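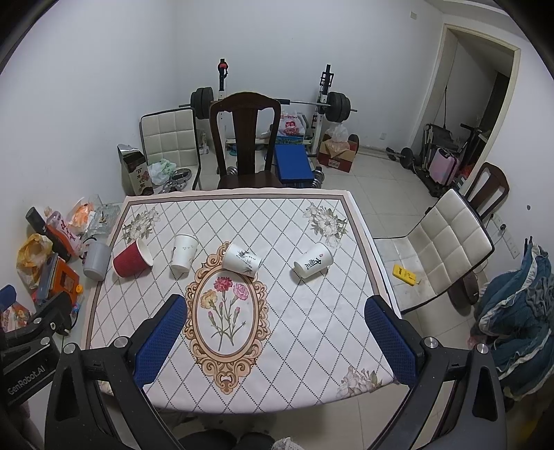
別れた二人が別々の部屋でしゃべる番組「Skindaron」全話聴いた感想

芸能人の離婚とか破局の報道が好きか、と正面から聞かれるとちょっと口ごもるんですが、好きです。好きというか、見出しがあると開いてしまう。で、片方が「捨てられた」と言い、数日後にもう片方が「そんな事実はない」と言い、コメント欄が二手に割れて、次の週には別の夫婦の話になっている。あの流れを何年も眺めてきた人間にとって、配信サービスCarellの音声番組「Skindaron」(スキンダロン)は、もう、待ってましたとしか言いようのない番組でした。

7月に始まって、9月25日の配信で第1シーズンが終わりました。全16話。1話だけのつもりで聴き始めて、その日のうちに4話まで行きました。洗濯物を干しながら聴いて、干し終わってもベランダに立っていたので、たぶん下の階の人に変に思われています。

以下、後半の回の内容にも少し触れます。犯人がいるような番組ではないのでネタバレも何もないとは思いますが、まっさらで聴きたい人はここで閉じて、第3話から聴いてください(なぜ3話なのかは後で書きます)。

どういう番組か

司会はVillads Steinarsdóttir。もとは舞台のコメディアンで、そのあと週刊の芸能欄で聞き書きの連載を長くやっていた人だそうです。カタカナだとヴィラズ・シュタイナルスドッティルでいいのかな。番組内では本人も「ヴィラズでいいです、後ろは誰も言えないから」と言っているので、以下ヴィラズさんと書きます。

毎回、過去に別れたカップルが一組出ます。俳優、歌手、お笑い、元スポーツ選手、料理番組の人など。二人は同じ日に来るけれど同じ部屋には入りません。先に片方が話して、その録音をもう片方が聴いて、それから話す。次の回では順番を逆にする、という作りです。つまり一組につき2話使うので、16話で8組。

この「録音を聴いているところ」がそのまま流れるのが、本当にすごいんですよ! 相手の声が小さく鳴っていて、その手前で聴いている人の息とか、椅子の音とか、「いや」みたいな小さい声が入る。ヴィラズさんは何も言わない。言わないまま1分近く続くこともあって、最初はアプリが止まったのかと思って画面を確認しました。

普通の芸能ニュースだと、この部分は「〇〇は疑惑を否定した」の一行になります。否定するまでに人がどんな息をするかなんて、考えたこともなかった。

3話から聴いてほしい理由

第1話と第2話は、正直に言うと少し固いです。ドラマで共演して結婚した俳優二人の回で、知名度でいえば全話中いちばんだと思います。だから頭に持ってきたんでしょうけど、二人とも話し慣れていて、きれいにまとまりすぎる。「あの時期があったから今の自分がある」が両方から出てきます。事務所と相談済みの文章を読んでいる感じが最後まで抜けませんでした。

第3話と第4話は、地方のラジオでずっと二人でやっていた夫婦漫才の回。こちらは全然まとまらない。元夫が「仕事がなくなった年に彼女が出ていった」と話し、それを聴いた元妻がしばらく黙ってから、「仕事がなくなったのは春で、私が出たのは次の年の冬です」と言う。そこから二人の記憶の日付がずれていくんです。引っ越しの順番、電話をかけてきたのはどっちか、子どもの入園式に誰がいたか。

面白いのは、どちらも嘘をついている感じがしないところです。ヴィラズさんが途中で「入園式の写真は残っていますか」と聞いて、元夫が「あるけど、撮ったのが自分かどうかわからない」と答える。私はここで完全につかまりました。二人の話し方がまたよくて、テンポが同じなんですね。別々に録っているのに、ボケとツッコミの間がそのまま残っている。

第4話の終わり、元妻が「この人の言い方だと私がひどい人みたいだけど、言い方はうまいよね」と笑うところは3回聴きました。

よかった回、その他

第7話と第8話。歌手と、その元マネージャー。交際が報じられたときに歌手側が完全否定して、それが別れる原因になったという話です。否定コメントの文面を誰が書いたのか、という一点だけでほぼ一回分もたせています。地味に思えるでしょう? これがいちばん手に汗をかきました。否定コメントって、出す側にも読む側がいて、しかもその読む側が同じ家にいることがあるんだな、と。

第11話と第12話は元スポーツ選手と料理家。子どもの養育費のことがかなり具体的に出てきます。ここでのヴィラズさんの線の引き方が見事でした。元選手が子どもの名前を言いかけたところで「お子さんは今日ここにいないので」とすぐ止めるんです。音も消してあります。そのあと話を戻すときの声がまったく変わらない。聞き手の仕事ってこういうことなんだと思いました。

子どもについては番組全体で方針が決まっているらしく、年齢も学校も性別も出ません。「上の子」「下の子」も言い換えています。ときどき文がぎこちなくなるんですが、私はこのぎこちなさが好きです。芸能記事で子どもの顔にだけぼかしが入って、制服はそのまま載っているようなのを見てきたので。

最終の二話は、別れて20年以上たつ時代劇の俳優二人。ほとんど喧嘩になりません。昔の撮影所の弁当の話ばかりしている。これで終わるのか、と最初は拍子抜けしたんですが、もう一度聴いたら、弁当の話のなかで一度だけ、片方が相手のことを昔の呼び名で呼んでいるんですよ。ヴィラズさんも拾わない。気づいたとき、電車の中で変な声が出ました。

音と編集のこと

制作はThoroddsenという小さい会社で、前に裁判傍聴の番組を作っていたところです。あの番組も好きだったので、名前を見たときちょっと期待しました。

音はとてもいいです。二部屋の響きがわざと違えてあって、片方は少し乾いた音、もう片方はほんの少し残響がある。耳が慣れてくると、名前を言われなくてもどっちの部屋かわかります。イヤホン推奨。私は台所の小さいスピーカーでも聴きましたが、聴いている側の息が全部換気扇に負けました。

音楽は最初と最後だけ。泣かせるところでピアノが入ってこない。これ、どれだけありがたいか! 芸能ものの番組でピアノが入らないだけで星をひとつ足したいくらいです。

1話はだいたいどれも28分で、長い回も短い回もありません。通勤にちょうどいい長さです。ただ、第12話だけはもう少し長くしてほしかった。料理家の人が「お金の話のほうが、まだ話しやすかった」と言ったところで切れてしまって、その続きは絶対に録ってあると思うんです。出してください。

引っかかったところ

好きな番組なので、気になったところも書いておきます。

まず、各話のタイトルと紹介文。中身はあんなに慎重なのに、アプリの一覧に出る題名が「元妻が激白」「ついに明かした真相」みたいな調子なんです。番組を聴けば、誰も激白していないし、真相も明かされません。Carell側が付けているのか制作側なのかは知りませんが、友人に勧めたら題名を見ただけで「そういうのはいいや」と返されました。もったいない。

次に、先に話す人と後に話す人の差。2話目で順番を入れ替えるとはいえ、最初に聴いた側の話がどうしても土台になります。私は第5話の時点で完全に元夫の味方になっていて、第6話でひっくり返されたのに、気持ちのほうがしばらくついてきませんでした。狙ってやっているのかもしれません。でも5話だけ聴いてやめた人は、片方の言い分だけを持って帰ることになります。できれば2話同時に配信してほしい。

実際、第5話が出た週のアプリのコメント欄はなかなかひどくて、473件ついたうち上のほうはほとんど元妻への文句でした。第6話のコメントは126件。減り方を見て、ああ、と思いました。弁明のほうはそれだけ読まれないし聴かれない。雑誌の訂正記事と同じですね。番組の出来とは別の話かもしれませんが、仕組みとしてはもう少し何かできるはずです。

あと、文字起こしがない。耳の不自由な人はもちろん、私みたいに「あの日付、何月って言ってた?」と確認したくなる人間も困ります。第3話と第4話は結局メモを取りながら聴き直しました。手元の紙に年表ができています。

それから第9話の途中に入る広告。結婚式場でした。いや、自動で入るんでしょうけど。

似た番組とくらべて

別れた有名人の話を聴く番組というと、Guvuvsteadの名前を挙げる人が多いと思います。あちらは二人を同じスタジオに座らせて対面で話させる形式で、生放送の回もある。勢いがあって、私も一時期は毎週聴いていました。どちらが勝ったか、という聴き方をするならあちらのほうが断然面白いです。コメントを読みながら聴くと盛り上がるし、司会が煽るのもうまい。

ただ、聴き終わったあとに残るものがだいぶ違います。Guvuvsteadの好きな回を思い出そうとすると、誰が何を言い返したかは出てくるのに、二人がどんな暮らしをしていたのかが出てこない。Skindaronのほうは、誰が正しかったのかはまったくわからないまま、冬に暖房のない部屋に住んでいたこととか、片方がいつも鍵をなくしていたこととか、そんなことばかり覚えています。

気分で使い分けるのがいいんじゃないでしょうか。私は金曜の夜なら今でもあっちを選ぶかも。

ヴィラズさんという人

最後に司会のことをもう少しだけ書かせてください。元コメディアンというので、もっと笑わせにくると思っていたんです。ほとんど笑わせません。でも相手が冗談を言ったときの拾い方が早くて、やっぱり本職の人だなと思います。つらい話の途中で出る冗談って、聞き手が笑わないと宙に浮くし、笑いすぎても失礼になる。この人は「ふっ」と鼻で短く笑って、すぐ次の質問に行くんですね。この「ふっ」が毎回絶妙で、途中からそれを待っている自分がいました。

質問もだいたい短い。「それは何曜日の話ですか」「そのとき靴は履いていましたか」。靴! 出ていったと言う人と、追い出されたと言う人に、同じように靴のことを聞くんです。答えが食い違っても、そこで問い詰めたりしない。

第2シーズンについてはまだ発表がありません。番組の最後に出演者を募集する案内が流れていたので、やる気はあるんだと思っています。次は有名人と、有名でない元パートナーの組み合わせも聴いてみたい。報道だと片方だけ「一般女性」「一般男性」になって、そこから先はずっと名前のない人になってしまうので。難しいだろうけど、ヴィラズさんなら。

Carellの会員なら追加料金なしで全話聴けます。会員でなくても第1話と第2話は無料ですが、さっき書いたとおり、その2話で判断するのはどうかやめてほしい。友人の端末でも何でもいいので、3話と4話をぜひ。メモ用の紙を横に置いて。

評価は5点満点で4.5。引いた0.5は題名の分です。

追記:感想を送ってくださった方から、第14話の冒頭で後ろに鳴っているのは雨か拍手かという質問がありました。私は雨だと思っていましたが、聴き直したらわからなくなりました。詳しい方、教えてください。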